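Hudell hand-held gripper pair — two months in, one bad jaw

Rating: 3 out of 5. Would be 4 without the fault.

Quick one because I've got a session at 2 and I promised the Granville people I'd write this up before I forget the details.

What I bought: the Hudell pair, left and right, wired, with the mounting plates. $600 from Samarakoon, the reseller, plus shipping. Arrived in February. We use them for recording hand demonstrations that later get played back on a two-arm setup. Table-top stuff mostly. Boxes, lids, drawers, cups. If you're shopping for these you already know what that means.

The good first. Light enough for a full morning. Grip shape is fine for my hands, medium-ish, and my coworker with much bigger hands didn't complain either. Jaws line up nicely when you bring the two together. Setup took one coffee. Cables are longer than I expected, long enough to stand up and reach across the table without yanking anything.

Now the problem.

Right unit started sticking. You squeeze, jaws close, fine. You let go, and the jaws stay put for a moment, then spring open all at once. First time it happened I had a lid half off a container and it flicked the lid across the table. Nothing broke. Annoying but whatever, I figured I'd held it funny.

Then it did it again the next morning. And again. By the end of that week I could make it happen on purpose: close hard on something thin, hold a few seconds, release slowly. Fast release, no problem. Slow release, stuck. Which is the worst way round, as slow is how you're supposed to do this work.

Worse than the sticking is what it does to the recording. The sensor reads the handle, not the jaws. So the file says the gripper is opening nicely while the real jaws are still clamped shut. Played back on the arms, you get a robot that lets go early. We had a run of 58 recordings before anyone caught it and I ended up throwing out the lot. Could maybe have saved a few by going through the video one at a time, but I didn't have the patience, sorry.

The safety bit, and please read this part even if you skip the rest. When it lets go, it snaps. I got the web of my thumb between the jaw and a drawer front and it took some skin off. Small cut. But the arms we play back on are a lot stronger than my hand, and a bad recording going onto those is a different matter. If your unit sticks even once, stop recording, pull the files from that session, and don't run them on hardware. We play everything back at low speed now with a hand on the stop button. Should of been doing that from the start.

What I think is wrong: there's a little slider inside that the return spring pushes on. Mine had a rough edge on one side, you can feel it with a fingernail. Left unit is smooth. So probably a bad part, not a bad design, but I've only got the one pair to go on. Grease helped for a day. Then back to sticking.

Support. Mixed. Hudell answered the same afternoon, which was nice, and then asked me to send a video, and then asked for the same video again. Samarakoon offered a swap but wanted the whole pair back, and I wasn't going to be without both. In the end Hudell mailed just the slider and a spring. No instructions in the bag. Four screws, pay attention to which way the spring faces, I put it in backward the first time and the jaws wouldn't close at all.

After the swap I went back to the drawer box for testing. It's a good test piece if you want one: lid on top, drawer underneath, and a knob on the side that needs a pinch and a slow release. Exactly the move that used to jam.
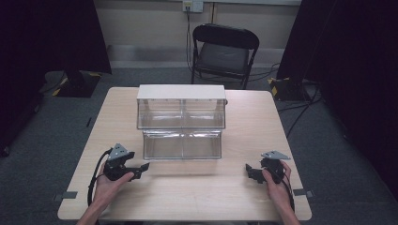 Both grippers and the test box, lid on.

Results since the new slider: no sticking on the knob, none on the lid. One hesitation on the drawer that I'm not sure about, might have been me. I check for it every morning now before the first take. Close on a piece of card, count to 3, let go slow, watch the jaws and not your hand. Takes no time. Do it on both sides even if only one has ever acted up.

Other gripes, smaller:

— Cables run down past the wrist and like to rub. Long sleeves if that bugs you.
— No warning in the software when handle and jaws disagree. It can't know, there's no second sensor. For this price there should be one.
— The manual says nothing about pinching. One line would do it.
— Carry case is flimsy, zipper went in teh first week.

Compared to the Gronutura set I borrowed last year: Gronutura is heavier and the squeeze is stiff, my forearm hated it by lunch. But it reads position at the jaw itself, so this exact failure would show up in the data. If your recordings go straight to a robot with no one checking, I'd get the Gronutura and put up with the sore arm. If you've got somebody watching playback, the Hudell is nicer to use and I'm keeping mine.

Will update if the new slider wears the same way.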